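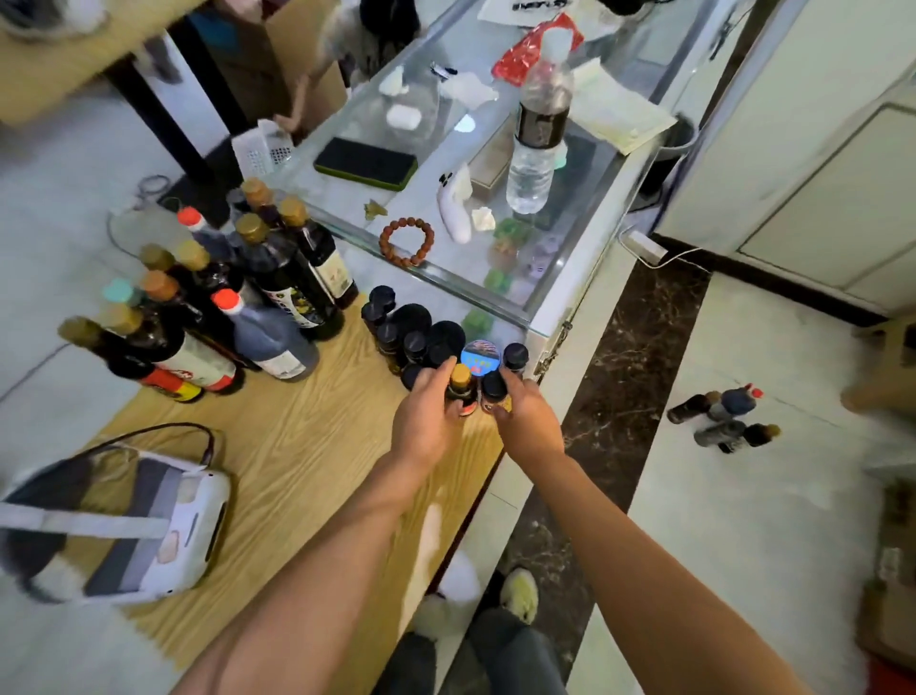
Holding small condiment bottles, one in each hand. Taller sauce and oil bottles at left.

Oltside perception work, progress to end of September

The detector update from Scanlon went in as planned. On the held-out clips it scores better than the old one, and I would ask the steering group not to read much into that. The held-out clips come from the same tables as the training clips. When we ran it on 400 clips from Darkmont, which it had never seen, most of the gain went away.

Small dark bottles remain the problem. In a tight group the tracker swaps identities as soon as a hand covers two of them, and it does not know it has done so. The confidence score stays high through the swap. Durbridge's planner takes that score at face value, so a wrong bottle gets a clean grasp plan.

We logged 899 swaps and went through them by hand. Cap color helps when the caps differ. Labels help less than the proposal claimed, as they are often turned away or under the fingers.

Of the 13 milestones in the plan, 7 are met. I have not counted "occlusion handling" as met, although the code is merged and the tests pass. The tests use two bottles.

Next period: retrain with Darkmont clips included, make the tracker report when it has lost an object, and rerun the planner tests on crowded tables. I would hold off on the arm trials until the second of those is done. The review call is on Wednesday.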